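Unit 4: When the Force Reading Lies
Course handout, Robot Assembly and Service Cells

Welcome back! Last unit we got a memory module out of its holder and into a board on the bench, and a lot of you asked what happens when it goes badly. I have been looking forward to this one, so let's get into it. Failures are where you really learn how a cell thinks.

The case study comes from the Netirley cell, which practices service work on desktop computers. The job was simple on paper. Pick a small board out of the fixture, carry it over to the open computer, line it up with its slot, push until the force rises, let go. The program was called Bokent and it had finished 402 insertions in a row before the day we care about. Then one December afternoon it pushed a board down on top of a closed latch, kept pushing, and reported success!

Look at the log values first. The force target was 600 grams for first contact and 3000 grams for fully seated. Both were reached, in the right order, and the program checked nothing else. A board sitting crooked on a latch pushes back too, and it pushes back hard. To the wrist sensor the two cases looked the same for almost the whole move.

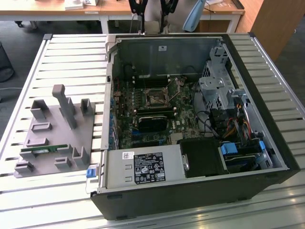
Figure 4.1. Fixture with green board at left, opened tower on the slatted bench. The CPU socket is empty and its lever is up.

Now think about what was different between the bad run and the good ones. Depth! The gripper stopped higher than it should have, by more than the thickness of the latch. That number was sitting in the log the entire time and the program never read it. If you take one habit away from this unit, let it be this: check force and position together. (Yes, it's on the quiz. Yes, I will ask for the order of the checks.)

There is a second fault hiding behind the first, and I love this part. When the Eide controller saw "success" it opened the fingers and moved sideways at normal travel speed. The board was still leaning against one finger. It got dragged along and the corner hit the drive cage. Nothing was hurt except the board, but a person reaching in to straighten it at that moment would have been right in the path.

What the team changed

The seated check now needs force and depth. If only one is good, the cell stops and holds still.
After release the gripper goes straight up, slowly, before any sideways move.
The latch is checked by camera before the pick starts.
Reaching into the case requires the cell to be locked out. A paused program does not count as locked out, and please don't let anyone tell you it does.

A word about metal edges. An opened case has plenty of them, and cables that like to catch on fingers, yours and the robot's. Plan the path over the case high and come down only at the slot.

For the lab

Run the Stirnano simulator with the old program and the latch set to closed. Save the force and depth curves on one plot and mark the exact point where a careful program would have stopped. Then write your own stop rule and try to fool it. Try a board turned backwards, a cable lying across the slot, a fixture that has slid a little. Most first attempts catch one of those and miss another, so leave yourself time for a second round.

Bring your plot to the next meeting, with the axes labeled. Reading before then: the chapter on guarded moves, and the lockout sheet from Unit 1 again.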